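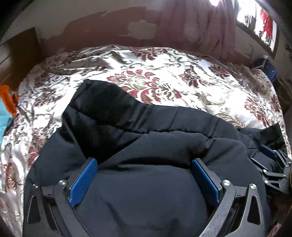

## folding puffer jackets, whats your method

**relberg_606** wrote:
Trying to get all the winter coats folded and into one bin. Quilted nylon ones are killing me. Fold it, turn around, it's a blob again. I do it on the bed bc the table is too small. Sleeves in first? Hood first? Help

**mercado_ig** wrote:
Zip it all the way. Face down. Sleeves across the back, then fold up from the hem in thirds. Kneel on it to get the air out. Done

**posia** wrote:
Please don't kneel on it!! If its down you're crushing it. Roll loosely, from the hem up, stuff into its own hood if it has one. I've done mine that way 5 years and still puffy

**mercado_ig** wrote:
Down bounces back. Ten minutes in the dryer on low with tennis balls. Never lost a jacket

**tallgrass** wrote:
Why fold at all. Hang them. Wide hanger, back of the closet, finished

**relberg_606** wrote:
@tallgrass no closet space, 3 people in this apartment and one rod. Has to be the bin

**posia** wrote:
Then at least put them on top of the bin and not under the sweaters. And don't do vacuum bags. Had one flat from July to Thanksgiving and the baffles went lumpy, took forever to shake out

**mercado_ig** wrote:
Vacuum bags are fine for synthetic fill for a couple months imo. Check the tag first, OP never said which it is

**relberg_606** wrote:
Tag says polyester. so not down

**mercado_ig** wrote:
Then squash away

**posia** wrote:
Still wouldnt. Synthetic goes flat too and it doesn't come back as good as down does. Loose roll.

**tallgrass** wrote:
Also do it on a bare sheet if you can, nylon slides all over a satiny comforter. Mine ends up on the floor evry time

**relberg_606** wrote:
ok tried the thirds thing, no kneeling, just leaned on it w my forearms. Fits with the lid shut. Two more coats to go, will try posia's roll on the next one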